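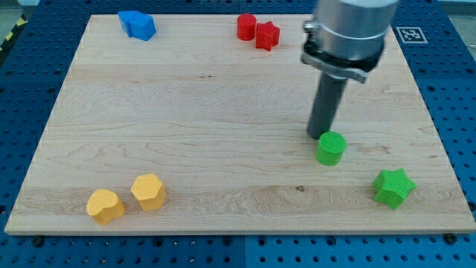

Iman El-Sayed starts with the board, always. Before she talks about shapes or colors or the kids who come to her Monday table in Mernport, she wants you to run a hand over the wood.

"Feel that," she says. "It's big, it's flat, and it's the best thing I ever bought for this." It came from a joiner in Seltden and cost her more than everything that has gone on top of it since. Kids who wouldn't look twice at a plastic tray will stand there following the grain with one finger.

El-Sayed makes small sorting pieces, mostly printed, in strong flat colors: stars, cylinders, faceted prisms that don't quite have a name. Her sets go out under the name Restach, and she has shipped 642 of them so far, nearly all to play groups and grandparents.

The red star is her favorite. "A cylinder everybody gets right away. You stand it up, done. But a star! They turn it around and around (so do the parents), and then they put it next to the cylinder because it's the same red, and then somebody else comes along and moves it because it's pointy." She laughs. "I love that argument. I could watch it all afternoon."

Blue took longer. She went through 11 spools before settling on one that was bright enough without looking shiny, and she still keeps the rejects in a drawer. The matte finish matters to her, partly for grip and partly for the sound - a softer knock when two pieces are pushed together.

I asked what she tells people who want rules in the box.

"Put things where you like, then tell me why. That's the whole sheet. I did write a longer one once, nine pages, and my sister used it to level a bookcase."

Next up is a set called Tudose, with smaller pieces and a green she is still fussing over. She hopes to have it ready by February.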